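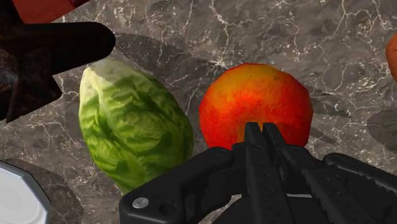
시뮬레이션 화면, 손목 시점. 대리석 상판 위의 양상추와 붉은 과일.

대리석 무늬

로잔스 연구동 4층에는 창문이 없었다. 윤서는 그 점이 마음에 들었다. 화면 안의 조명과 화면 밖의 조명이 섞이지 않았다.

정책은 코르데로라고 불렸다. 손목 카메라 영상과 지시문 한 줄을 받아서 팔의 다음 움직임을 내놓는 모델이었다. 9월부터 윤서가 맡은 일은 코르데로를 시뮬레이션 부엌에 넣고 배경을 하나씩 바꿔 가며 성공률을 재는 것이었다. 부엌은 릴루마인이라는 렌더러로 만들었다. 상판의 재질, 빛의 방향, 물체의 자리를 파일 하나로 바꿀 수 있었다.

방법은 단순했다. 같은 물체를 같은 자리에 두고 같은 지시를 내린다. 바꾸는 것은 상판뿐이다. 회색 단색 상판에서 한 번, 대리석 상판에서 한 번. 두 결과를 짝지어 비교한다. 물체 배치를 바꾸고 다시 한다. 그렇게 709쌍을 돌렸다.

회색 상판에서는 709번 가운데 564번 성공했다. 대리석에서는 그보다 훨씬 적었다. 윤서는 대리석 쪽 숫자를 표에 적어 놓고 한참 들여다보다가 창을 닫았다.

"무늬 때문이겠지."

풀헨시오 부스타만테가 뒤에서 말했다. 그는 게드컴에서 파견 나온 선임이었고, 한국어를 천천히, 틀리지 않게 했다. 머그잔을 들고 있었는데 안에 든 것은 늘 맹물이었다.

"무늬 때문인지는 아직 몰라요. 대리석이 더 어둡기도 해서요. 어두워서 그런 건지, 무늬가 있어서 그런 건지."

"그럼 나눠 봐야지."

"나누려면 상판을 두 개 더 만들어야 해요. 무늬 없이 어두운 것 하나, 밝은데 무늬가 있는 것 하나."

"오래 걸리나?"

"만드는 건 금방이고요. 돌리는 게 오래 걸려요."

풀헨시오는 고개를 끄덕이고 자기 자리로 갔다. 하라는 말도 하지 말라는 말도 없었다. 윤서는 그걸 하라는 말로 들었다.

상판 파일을 두 개 만들어 작업을 걸어 놓고, 기다리는 동안 실패한 회차를 열어 보았다. 지시문은 모두 같았다. 과일을 집어서 접시에 올려라. 왼쪽 아래 구석에 흰 접시의 가장자리가 걸려 있었고, 검은 손가락 두 개가 과일 아래쪽을 가리고 있었다. 과일이 사과인지 복숭아인지는 볼 때마다 헷갈렸다. 물체 목록을 열면 바로 알 수 있었지만 윤서는 열지 않았다. 코르데로도 목록을 보지 못하니까 자기도 보지 않기로 했다. 별 의미 없는 규칙이었다.

실패는 대체로 비슷했다. 손이 과일 위까지 잘 가다가 마지막에 옆으로 밀렸다. 그리고 돌 위의 아무것도 없는 곳에서 손가락을 닫았다. 윤서는 그런 회차의 마지막 부분만 잘라 이어 붙였다. 손은 자꾸 흰 줄이 몰려 있는 쪽으로 갔다. 양상추와 과일 사이, 줄이 제일 밝은 자리였다.

어머니의 부엌 상판도 돌이었다. 진짜 대리석은 아니고 대리석 무늬를 찍은 판이었다. 눈이 나빠지고 나서 어머니는 상판 위의 흰 줄을 자주 집으려고 했다. 실이 떨어져 있네, 하고 손톱으로 긁었다. 윤서가 무늬라고 말하면 알아, 하고는 다음 날 또 긁었다. 나중에는 윤서도 말하지 않았다. 어머니가 긁는 동안 옆에서 파를 썰었다.

결과가 나온 것은 이틀 뒤 밤이었다. 무늬 없는 어두운 상판은 회색 상판과 거의 차이가 없었다. 밝고 무늬가 있는 상판은 대리석만큼 나빴다. 어두운 것은 상관이 없었다. 윤서는 표에 두 줄을 더 넣고 풀헨시오에게 보냈다. 그는 아직 퇴근하지 않았는지 금방 답을 보냈다.

줄의 굵기는?

윤서는 굵기를 바꾸어 보았다. 굵은 줄은 괜찮았다. 가는 줄이 문제였고, 그중에서도 가지가 갈라지는 줄이 나빴다. 코르데로가 학습한 영상을 뒤졌더니 무늬 있는 상판이 거의 없었다. 흰 식탁보와 나무 판과 회색 실험대뿐이었다. 그런 데서는 가늘고 밝은 선이 보이면 대개 물체의 가장자리였다. 적어도 윤서의 짐작은 그랬다. 짐작이라고 보고서에도 썼다.

고치는 방법으로는 두 가지를 적었다. 하나는 무늬 있는 상판을 학습에 섞는 것이었다. 다른 하나는 손가락을 닫기 직전에 물체가 손 사이에 있는지를 따로 판정하게 하는 것이었다. 앞의 것만 실제로 해 보았다. 대리석에서의 성공률이 회색 상판 가까이 올라왔고, 회색 상판에서는 조금 떨어졌다. 왜 떨어졌는지는 설명하지 못했다. 그 문장도 그대로 두었다.

풀헨시오가 보고서를 출력해서 들고 왔다. 줄을 친 곳이 한 군데 있었다.

"여기, 착각한다고 썼네."

"네. 무늬를 물체로 착각한다고요."

"착각은 빼지. 손이 그쪽으로 갔다, 그것만 우리가 잰 거잖아."

윤서는 그 자리에서 고쳤다. 무늬가 밀집한 영역으로 손끝의 위치가 치우친다. 고치고 나니 문장이 길어졌다.

"진짜 부엌에서는 언제 해 봐?"

"팔이 들어와야 하죠. 게드컴에서 언제 보내 준대요?"

"내가 물어보지."

그는 두 달째 물어보겠다고 했다. 보고서 마지막 절에는 실제 로봇에서 확인하지 않았다고 적혀 있었다. 윤서는 그 절을 맨 앞으로 옮길까 하다가 요약문에 한 줄을 더 넣는 것으로 끝냈다. 표지의 날짜는 2022년 11월 26일로 했다.

그날 저녁 어머니 집에 갔다. 집은 아직 내놓지 않았고, 보일러만 약하게 틀어 두었다. 냉장고는 비어 있었다. 윤서는 오는 길에 산 사과를 상판에 올려놓고 칼을 찾았다. 칼은 늘 있던 서랍에 없고 그 아래 서랍에 있었다.

사과를 깎다가 껍질이 끊어졌다. 끊어진 껍질을 주우려고 손을 내렸는데 손끝에 닿은 것은 판이었다. 껍질은 그 옆에 있었다. 윤서는 흰 줄을 손톱으로 한 번 긁어 보았다. 매끈했다.

전화가 울렸다. 풀헨시오였다.

"팔, 다음 주에 온대."

"다음 주요?"

"상판은 어떤 걸로 할까. 주문해야 하는데."

윤서는 부엌을 둘러보았다. 판은 싱크대에 실리콘으로 붙어 있었고, 가장자리 쪽은 벌써 조금 들떠 있었다.

"하나는 제가 가져갈 수 있을 것 같아요."

"대리석?"

"대리석 무늬요. 진짜는 아니고요."

"줄은 가늘어?"

"가늘어요. 갈라지고요."

그는 크기를 재서 보내 달라고 했다. 윤서는 줄자가 어디 있는지 생각했다. 신발장 위 칸일 것 같았다. 사과 반쪽을 접시에 옮겨 놓고 현관으로 갔다.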